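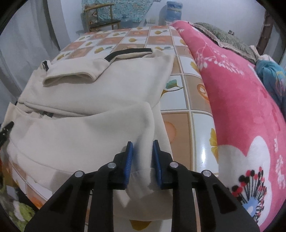 Shamim Bajwa, second-year student, robotics and automation track

Last updated December 25, 2025
Reading time: 2 min

Our group wrote the good practice rules for hand-held gripper work on clothes, and I got the folding chapter (the best one, I will fight Danylo Horobets over this!). The whole guide is called Sturnivus and it has 19 rules so far. I'm only going through the ones that changed the most since July.

Rule 4, jaws before cloth. Open the jaws all the way before they get near the garment, then bring them down on both sides of a raised fold. The blue pads should face each other with the fabric between them. We used to say "grip where convenient" and everybody did something different, so the takes were very hard to compare.

Rule 7, pick the fold and leave the seam. Thick, smooth fabric like the cream garment makes a nice ridge when you turn a panel over, and that ridge is what you want between the pads. Josiane Riviere wanted an exception for hems. We argued for a whole afternoon and she won, so hems are allowed on the last fold only.

Rule 8, the covering. Patterned is fine! I was the one who wanted plain gray everywhere, but a checked cloth with ginkgo leaves on it is much closer to what people have at home. What the rule does ask is that you write down glossy or matte, as a shiny surface can put a glare right next to the work.

Rule 12, stop means stop. If anyone says it, both hands freeze with the jaws where they are. Don't open them to be polite.

Rule 15 is still a draft. It sets the length of a session at 125 folds, and Killian Chauvin thinks that is too many for one person. I agree with him after trying it, my wrist was not happy. We will test a lower number next term.

Still to do: wording of rule 9, a shorter checklist that fits on one page, and Sylvain Aubert's comments on the glossary.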